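In Defense of the Slow Fold

My aunt, Francine Chan, kept a dry cleaner's counter in Tulitz for most of her working life, and she used to say she could tell how a household was getting on by the state of its shirts. I took that as a scolding when I was young. I've come around to thinking she meant it kindly, the way you might ask after someone's mother.

So I'd like to put in a word for folding, and for folding slowly. There is a great deal of advice these days about getting laundry over with. My neighbor Réjean Kennedy swears by a method that does a shirt in 3 moves, and he showed it to me in August, very proud, on his kitchen table. It's clever! I have forgotten it completely. I went home and did mine the old way, which starts with finding the collar and giving the whole thing a good shake, and takes as long as it takes.
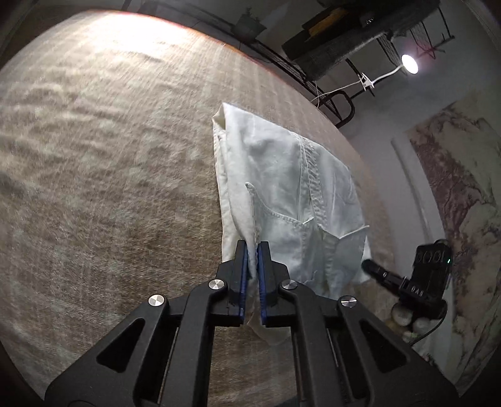
A pale shirt or jacket, still in a heap, with its stitched chest pocket on top.

What I like about a heavy button-front kind of garment is that it tells you where to begin. The seams are thick enough to feel with your thumb, and the pocket gives you something to line up by. Thin things slither about and have no opinions. A stiff one holds a crease where you put it, and when you come to it in the drawer nine days later it's still there waiting – a small courtesy from yourself to yourself.

I know people are busy. Darlene Fehr wrote to me after my last piece to say that with four boys at home she folds nothing but towels, and the rest lives in baskets. Fair enough, Darlene, and I hope they're good boys. But I'd still ask for one shirt, once in a while, done properly on the bed with the radio going. Do up the top button first. My aunt would have wanted me to mention that.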